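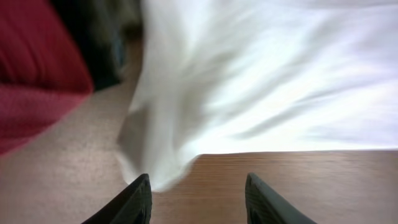 February, 6.40 in the morning

Second day on the whites. Finished the small things yesterday and left the large ones, so today was all large ones, on the wooden table, with the heating on low and the window open a hand's width.

Method as before. Long edge towards me, corners matched, one shake to take the air out, then halve, halve again, and thirds across. The shake is the step I keep wanting to drop. Without it the first fold traps a ridge and every later fold repeats it. With it there is a moment when the whole cloth is in the air over the table and I can't tell which edge is which, and then it lands more or less square. I corrected most of them by eye and two of them by starting again.

The table is slightly too short for the purpose. A cloth laid along it overhangs at the far end, and the weight of the overhang draws the rest after it, slowly, while I am occupied with the near corners. Tried turning everything through ninety degrees. That is worse, as I then have to walk round. Went back to lengthwise and put the dictionary on the far end as a weight. Adequate.

Rubbed the table down first with a dry cloth. I had oiled it in the winter with the Kulent stuff and wanted to be sure nothing came off on white. Nothing did. The instructions say to leave it for three days and I had left it for weeks, so the check was excessive, but a mark on the big damask one would have annoyed me until summer.

Weights, for the record, as I had the kitchen scales out for bread anyway. The damask is 495 grams dry. I had assumed more. The plain cotton one that Shota Koyama brought back from Sukden feels heavier in the hand and is in fact lighter, which I put down to the starch. Did not weigh the rest.

Ironing: damask only, from the back, slightly damp, hottest setting. The Trustel iron still drips for the first minute if it is filled above the line, so I filled it to below the line and it dripped anyway. Ran it over an old pillowcase until it stopped. The centre crease on the damask will not come out. It has been folded on the same line for years and the thread is going thin there. From now on it gets folded in thirds both ways, so the creases fall somewhere new. Have pinned a slip of paper to it saying so, as I will not remember.

Label on the plain one reads 100 per cent cotton, wash at 60. I wash at 40 and it comes up well enough. The label on the other has gone illegible.

9.15

Stopped for toast. Shota rang about the lunch and wants to know whether we are putting two tables together or using the one with the leaf. I said two together, same height within a few millimetres if the folded card goes back under the left one. He will bring the card, having taken it away last time in a coat pocket. He also asked if I had a spare cloth for the side table and I said yes before checking. Checked afterwards. Yes, though it has the tea mark in one corner, which can go to the wall.

Cupboard next. Shelf is about 40 deep and the thirds fold comes out slightly over, so the door catches. Refolded the top two narrower and stood them on edge — door now closes. Order from the left: damask, plain, side table, then napkins in the shallow box from Sin. Lavender bag has no smell left in it at all. Threw it out and have not replaced it.

Napkins still to do. They are in the basket under a towel so they stay damp. I will iron them tonight, in one run, with the radio on, and not fold them at all until the morning of the lunch. Last time I folded them the night before and they had opened themselves out by ten.

To buy: starch, pins, a bulb for the hall, bread flour if the scales are to be believed.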